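Breathing for Desk Days: Notes for Session 4
Lonoddale Evening Classes, Movement and Rest

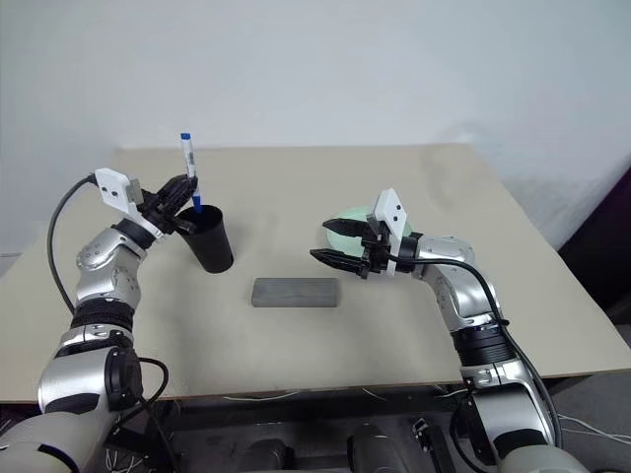
Santeri Honkanen wrote in after last session to say that the long exhale made him yawn so much he had to stop, and was he doing it wrong? No, Santeri! Yawning is very common in the first couple of weeks. Let it come, finish it, and pick up the count where you left off (or start over, it doesn't matter which).

Tonight we put the exhale together with movement, which is my favorite part of the whole course. Please read through these notes once before you lie down, so you aren't squinting at a page halfway through a twist.

Review from Session 3

We breathe in through the nose for four counts and out through the nose for six. If your nose is blocked, breathe out through pursed lips, like cooling soup. The shoulders stay out of it as much as possible. Most of you were still lifting them on the inhale last time, and it's a hard habit to drop after years of leaning toward a screen. Put one hand on the lower ribs and let the hand move sideways. Once you feel that, the belly takes care of itself.

If six feels like a strain, go to five. If you get lightheaded, stop counting and breathe normally until it passes. Anyone who is pregnant or has a heart or lung condition should check with a doctor before trying the breath holds in Session 6. Tonight has no holds at all.

Seated cat and cow

Sit toward the front of the chair with both feet flat. Breathe in and tip the pelvis forward so the chest opens. Breathe out and round back, chin dropping last. Go slowly enough that the movement takes the entire breath, and I mean the entire breath! Nearly all of us get to the end of the movement early and then sit there waiting with air to spare. Do eight rounds.

Seated twist

Grow tall on the inhale, turn on the exhale. The turn starts around the navel and the head comes along at the end. Use the hand on the chair back only to keep your place, not to crank yourself farther around. Three breaths each side, then come back to the middle and notice whether one side felt stickier. Mine is always the left.

Legs up the wall

You need a mat and a stretch of bare wall. Sit sideways with one hip against it, lean back on your elbows and swing the legs up. Tight hamstrings? Scoot six inches away and bend your knees a little. A folded blanket under the hips feels wonderful here, and there are plenty in the closet next to the piano. Stay five minutes. Roll to your right side before you sit up, and take your time about it, especially if your blood pressure runs low.

Home practice

Four in, six out, once in the morning and once before the evening meal, five minutes each. At that pace a breath lasts ten seconds, so you'll fit six into a minute. Add the seated cat and cow whenever you've been at the desk for more than an hour. Jouko Ruotsalainen does his at 3 p.m. while the kettle boils, and I've copied him ever since. It's a great slot, right when the afternoon gets heavy.

Keep the log sheet going, even if all you write is "did it" or "forgot." One word for how you felt before and one for after is plenty. Bring it next time and we'll compare.

Reading

Bratwood course reader, pages 31 to 42. The section on the diaphragm is short and really good, with a drawing of the ribs that made it all click for me. You can skip the box on singing technique unless you sing, in which case you'll love it.

Next session: standing poses. Bare feet or grippy socks, please, and bring a strap or an old bathrobe belt.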